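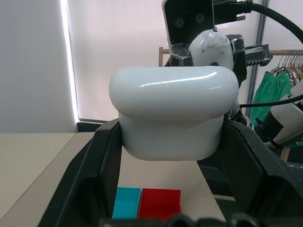
We use cookies to keep you signed in and to remember your ticket filters. Accept all | Manage preferences

Ticket 147: Shared calendar drops bookings after sync
Product: Ondix Rooms
Site: Pustudlow office
Opened by: Annunziata Lombardi
Assigned to: Pascal Wunderlich
Status: Open (reopened once)

Annunziata Lombardi, 9:12
Bookings made from the front desk vanish from the shared calendar after the overnight sync. The person who booked still sees their own entry, everyone else sees a free slot, and then two meetings turn up at the same door. This has happened to the large meeting room and the one by the stairs. We changed nothing on our side. Before you ask, yes, we have signed out and back in.

Pascal Wunderlich, 9:40
Thanks for the report. Please clear the browser cache on the front desk computer and update to the latest version of the desktop app. That fixes most display problems of this kind.

Annunziata Lombardi, 10:05
Done, both. I don't see how the cache on one computer could hide a booking from everybody else in the building, but it's cleared. I'll check again tomorrow after the sync.

Annunziata Lombardi, 8:31
Same as before. Bookings gone from the shared view, still there under the owner. Can we skip the rest of the script?

Pascal Wunderlich, 9:02
Understood. Could you export the sync log (Settings > Advanced > Export) and attach it? Please also tell me which time zone the front desk account uses.

Annunziata Lombardi, 9:26
Log attached. The front desk account and the rooms are all on the same time zone. I checked that the first morning, it's the first thing anybody checks.

Pascal Wunderlich, 11:48
I went through the log. The overnight run handled 100 entries and stopped, with no error written. The office has more future bookings than that, so my guess is a page limit on the sync job. I've raised the limit on your account. Marking this resolved.

Annunziata Lombardi, 11:55
Please don't mark it resolved until a night has gone by. You have a guess and a changed setting. If it were a page limit I'd expect the same bookings to go missing each time, the ones at the end of the list. Ours go missing from next week and from next month alike.

[Status changed: Resolved]

Annunziata Lombardi, 8:20
Reopening. The log now shows 147 entries handled, so the limit did change. And 56 bookings are missing from the shared view, which is worse than it was. I have the list and can send it.

[Status changed: Open]

Gerardo Bellini, 9:15
Picking this up with Pascal. I'm sorry it was closed early. Please do send the list, with the name of the person who made each booking if you can.

Annunziata Lombardi, 10:10
List attached. I sorted it by who made the booking and it's lopsided. Every missing one was made at the front desk on behalf of someone else. Bookings people made for themselves are fine. I'm not claiming that's the cause, but it fits what we see and the page limit never did.

Gerardo Bellini, 10:52
That's useful. "On behalf of" bookings carry two owners, the person who made them and the person they're for. Did anything change with permissions at your end in October? A directory import, a new group, anything like that?

Annunziata Lombardi, 11:20
I was told no. I asked Niall Hepburn again, with the word "directory" in it this time, and he says the Juseseck staff were moved into our directory in October. He didn't think it counted because it wasn't a change to the calendar. So I take back "we changed nothing."

Gerardo Bellini, 13:37
OK. The import may have created a second record for the front desk account. I can see two with the same display name, and only one has the right to publish to the shared view. If the sync picks the other one, the booking would stay private to the person it's for. I'd like to test that before touching your live data.

Annunziata Lombardi, 13:50
Sounds more likely than the cache. How will you test it?

Gerardo Bellini, 14:08
1. Make two bookings on behalf of Niall, one with each record.
2. Run the sync by hand.
3. Compare the shared view from a third account, not yours or his.

Annunziata Lombardi, 14:15
Fine. Use the room by the stairs, after five. Mirko Parisi can be the third account.

Mirko Parisi, 15:02
I can see one booking for Niall in the room by the stairs. Only the one. Refreshed several times.

Gerardo Bellini, 15:20
Matches what I expected. I'll merge the two records tonight and republish the 56 bookings from Annunziata's list.

Annunziata Lombardi, 15:31
Please take a backup of the calendar before the merge. When we came over from Palumbo we were promised a merge too, and we retyped a month of bookings by hand. I'm also keeping the paper sheet at the front desk until I've seen this hold for longer than one night — leave the ticket open.

Gerardo Bellini, 15:44
Backup is done, merge is scheduled. Ticket stays open until you close it.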